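Three nights in Pridton, and why I'd go back for the soup

I'd never planned on Pridton. It was the place you changed ferries on the way to Goltano, where the beaches are, and everyone I'd asked said the same thing: get in, get a coffee, get out. Then the Goltano boat was cancelled for wind, and the next one, and the woman at the ticket window shrugged in a way that told me to go and find a bed.

So I found a bed! It was up a hill (everything in Pridton is up a hill, including, somehow, the way back down) in a guesthouse with green shutters and a shower that ran hot for the length of one song. I dumped my bag, put on my second-driest socks and went for a wander.

The old harbour is a funny mix. Half of it is warehouses from the days when the town lived off salt and tinned fish, big grey things with the company names still painted up under the gutters. The one I liked best says VAN LEEUWEN in letters taller than me. You can go inside for 300 of the local coins, and I nearly didn't, and I'm so glad I did. It's one long room with a floor worn into dips where the barrows used to run, and at the far end there's a loading door that opens straight onto the water. I sat there with my legs dangling for most of an hour and watched a man try to fold a tarp in the wind. He won in the end, but it was close.

Behind the warehouses the lanes get narrow and steep and a bit confusing. My map had them as a neat grid. They're nothing like a grid. I came out at the same blue door three times, and the third time there was a cat on the step who looked at me like I'd been sent to check the meter. If you get lost, keep heading towards the smell of bread and you'll come out at the square, where there are two bakeries side by side that don't seem to be on speaking terms. I tried both. The left one does better rolls and the right one does a sort of twisted bun with aniseed that I've been trying to describe to people ever since without much luck. Chewy? Sticky? Go and have one.

Right, the soup. There's a little place called Tuneo on the corner of the square, with a handwritten menu that had four things on it the night I went, two of them crossed out. What was left was fish soup or no fish soup. It came in a deep bowl with half a loaf and a dish of something red and garlicky on the side, and I ate the lot and then asked, in my terrible phrasebook grammar, whether I could have it again. I could! They didn't charge me for the second lot of bread either. I went back the next night and had it again, and by then they'd crossed out another item, so it felt like fate.

On the second day the wind was still howling so I walked up to the lighthouse. The sign at the bottom says 900 steps. I believe it. There's a bench at the first bend, which I'd recommend, and another one near the top, which I'd recommend even more. I passed a couple of older ladies coming down in their good shoes, chatting away without a puff between them, and I pretended I'd stopped to look at the view. The view was worth pretending about, mind you. You get the whole bay in one go, and the islands going off in a row with the last one more of a smudge than a place, and the ferry sitting at the dock with its lights on and going nowhere.

The lighthouse itself was shut. It opens on Sunday, said a note on the door, and doesn't say what time. I had a squashed cheese roll leaning against the wall on the side out of the wind and felt very pleased with myself anyway.

A few practical bits for anyone who ends up stranded there like I did:

Bring cash. The machine in the square will only give you 100 at a time, and it thinks very hard about it first.

The bus from the ferry dock to the top of town costs next to nothing and saves your knees. I found this out on the last morning, naturally.

September is a good month if you don't mind a jumper. The sea was still warm enough for the locals to be in it before breakfast, though I only went in up to my ankles and made a noise that turned heads.

If you're staying more than a night, ask for a room at the back. The front ones look over the harbour and they're lovely until the fish market starts setting up at four in the morning. I didn't really mind, I'd wander down in my coat and watch the crates come in, but I was on holiday and could nap whenever I liked.

The boat to Goltano finally went on the third morning. I did get to my beach, and it was a perfectly nice beach, with umbrellas in rows and a bloke selling corn. I lay on it for two days and read a whole book and got the backs of my knees burnt. But I kept thinking about the soup, and that long room with the door onto the water, and on the way home I took the early ferry so I'd have five hours in Pridton between boats. 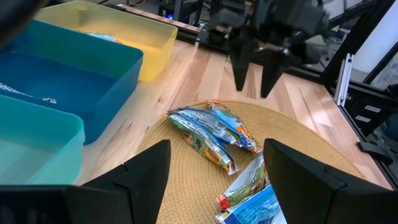
Tuneo was open for lunch, by the way. The menu was back up to four things and I didn't even look at the other three. I also bought six of the aniseed buns for the trip home and four of them made it as far as the airport.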